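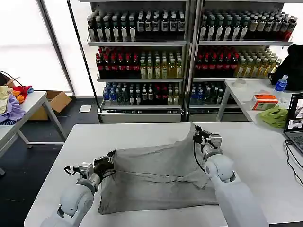

# Gosdale Ceiling Airer

We've been selling laundry kit at Zindgate for a good while now, and the Gosdale is still the thing we get most excited about when someone rings up and asks where to dry their washing. It hangs from the ceiling, you lower it to load it, you pull it back up, and your floor is your own again. Our grandmothers had one over the range. Ours is the same idea with better pulleys and a kinder cord.

Warm air collects under the ceiling, which is the one part of the room a floor-standing rack never uses. Put your wet things up there and they get on with drying while you cook, work, or go to bed. A thick cotton shirt hung up in the evening in a heated kitchen is very often ready to fold by breakfast (do check the collar and the seams, they're always the last bits to go).

## What's in the box

- 5 pine slats, each 117 cm long, sanded and left bare
- 2 cast iron end frames, painted in your choice of colour
- 1 single pulley and 1 double pulley, both with ceiling plates
- 12 m of braided cotton cord
- 1 wall cleat
- Screws for timber joists
- A paper fitting guide, with a drilling template on the back

You'll need your own drill, a joist finder, a pencil and a stepladder. A second pair of hands is lovely to have on the day but you can do it alone if you lay the slats out on a table first and thread the frames there.

## The details

| | |
|---|---|
| Slat length | 117 cm |
| Number of slats | 5 |
| Maximum load, evenly spread | 17 kg |
| Cord supplied | 12 m |
| Slats | Pine, untreated |
| End frames | Cast iron, powder coated |
| Colours | Chalk, soot, moss, brick red |

The load figure is for wet washing, so do think about what wet really means. A pair of soaked jeans straight from a hand wash is a heavy beast! Spin first whenever the label lets you, and put the heaviest things near the end frames, with shirts and pillowcases in the middle.

## Why we like it so much

The slats come off. We can't tell you how pleased we were when Brateta, who cast the frames for us, agreed to change the old design so that each slat slides free without undoing the whole airer. If one gets stained by a new pair of dark trousers, you slide it out, give it a rub with fine sandpaper and pop it back. If one cracks, you buy one slat. The earlier version had them pinned at both ends, and we still have a drawer full of those pins.

The cord is cotton, and it feels wonderful in the hand. We did try a man-made cord for a season. It was strong enough, but it slid on the cleat and squeaked in the pulley, and after a month of the squeak in our own workroom we went back. Cotton does need looking at now and then. Run it through your fingers each spring, paying attention to the part that sits in the double pulley, and change it if you feel it thinning or going fluffy.

And the gaps between the slats are generous. Air has to get between the layers or nothing dries, and on plenty of airers the rails are so close that a folded towel touches its neighbour all the way down. On the Gosdale a bath towel hangs over two slats with a proper tunnel underneath.

## Where to hang it

Kitchens are the classic spot, though if you fry a lot you may prefer the landing. Stairwells are brilliant: tall, warm, and mostly wasted. Utility rooms, obviously. We've had lots of customers put one over the bath, and that works very well if the room has a window you're happy to open.

Please fix it to joists. Plasterboard alone won't hold it, whatever the packet of fixings promises. If your joists run the wrong way for the spot you have in mind, screw a length of sturdy timber across them and fix the pulleys to that. It looks perfectly smart once it's painted to match the ceiling.

Leave enough wall for the cleat, and set the cleat high if you have small children about. Always wind the spare cord up and out of reach.

### Solid or concrete ceilings

The screws in the box are for timber only. Despina Chiriac in our workshop is the person to speak to about concrete, old lath and plaster, or anything with a slope. Send her a quick sketch with the measurements on it and she'll tell you what fixings to buy. She'll also tell you if she thinks it's a bad idea!

## Getting clothes to dry flat and smooth

This is the part we could chat about all afternoon. A good airer saves a heap of ironing, but a lot depends on the minute or so before anything goes up.

**T-shirts and jersey tops.** Shake them hard, once from the hem and once from the shoulders. Lay each one on a clean table and smooth it outward with the flat of your hand, working from the middle. Pull the side seams straight, then hang it over a slat at the chest, just under the arms. Any mark you get will sit where a crease hardly shows.

**Shirts.** Do up the top button and one in the middle. Hang them on ordinary hangers and hook those over a slat. Tug the front edges down gently so the buttons lie in line.

**Knitwear.** Heavy jumpers shouldn't hang at all when they're wet. Roll them in a towel, press, unroll, and dry them flat on the mesh sling (sold separately, see below), which ties across the slats and turns the whole airer into a bed for woollens.

**Sheets.** Fold in half, drape over the two outer slats so there's a hollow in the centre, and swap them round halfway through. A double sheet fits nicely. A king size wants folding once more and will take longer.

**Socks.** Over the slat, no pegs. Pair them as you hang and you'll never have to do it later.

## Looking after it

Wipe the slats with a damp cloth when they look dusty. Please don't varnish them. Bare pine takes up a little moisture and gives it back, and varnish can turn sticky under warm, wet cloth. They'll go from pale to honey over the years and we think they look better for it.

The frames only need a dust. If the coating gets chipped, touch it up promptly so rust can't start; we keep small pots of all four colours.

A drop of light oil on each pulley wheel once a year keeps things running sweetly. Wipe off any extra before you hang something white.

## Goes well with

- **Pretorius mesh sling.** Ties on with cotton tapes, washes at a low heat, rolls up small. Made for jumpers but very good for cushion covers and soft toys too.
- **Spare slat.** Same pine, same length, sold singly.
- **Replacement cord.** A full 12 m, ready to thread.
- **Cleat in matching colour.** Handy if you're moving the airer and don't want to dig the old one out of the plaster.

## Ordering and delivery

The airer travels in one long, heavy carton, so please make sure somebody can take it in. Chalk and soot are kept on the shelf. Moss and brick red are coated in small batches and the next lot is due in April, but you can order now and we'll hold one for you.

If a slat arrives split or a pulley doesn't turn freely, tell us and we'll post a new one. Keep the rest, there's no need to send the whole thing back. For returns of a complete airer we just ask that it hasn't been drilled into place, and that the cord is still in its paper band.

Shorter slats can be cut to order for narrow rooms. Put the length you need in the notes box when you check out, measured from wood end to wood end.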